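Brevell fixed-height work table

The Brevell is a heavy-duty rectangular table for workshops, print rooms and teaching spaces. It is supplied flat with all fixings and takes two people to assemble. The top is drilled at the factory, so no marking out is needed.

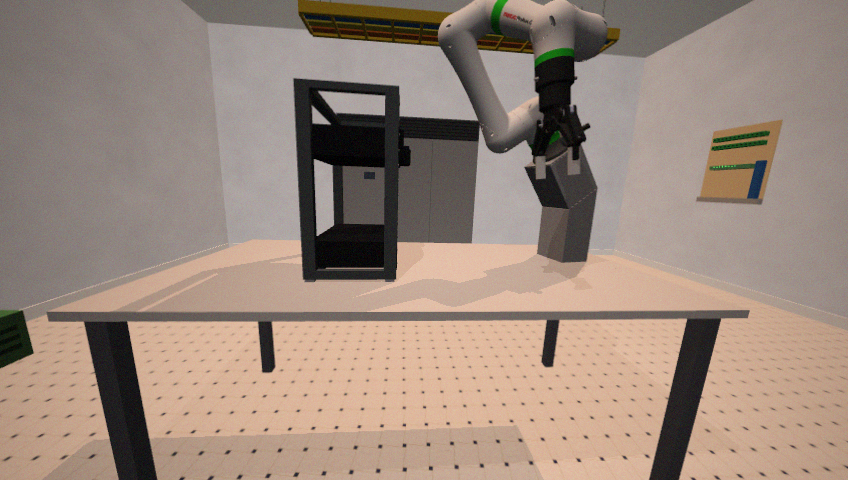 Maximum evenly spread load is 68 kg. Do not exceed this at any single point between the legs. The top is sealed on both faces and should be wiped with a damp cloth and mild soap – solvents will dull the finish. Order code PB is the pale pinkish-beige top with charcoal legs. Other finishes are made to order and cannot be returned.

Levelling

Fit the feet before turning the table over. Adjust the rear pair first, then the front, and check again after a week of use. Bolts should be retightened every October or after 3,000 hours, whichever comes first.
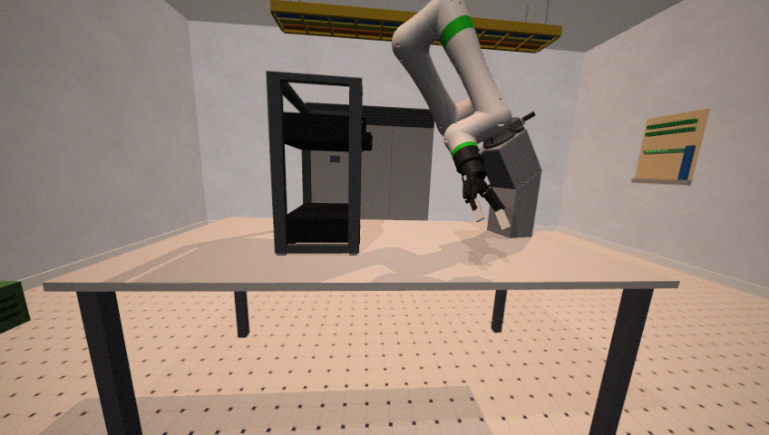
Brevell table, code PB, front view.

Spares and delivery

Leg sets and bolt packs are stocked by Flostero. Allow two weeks for replacement tops. Trade enquiries: Jolien Maes. Technical queries: Barry Bloxham.

Page revised 28 November 2024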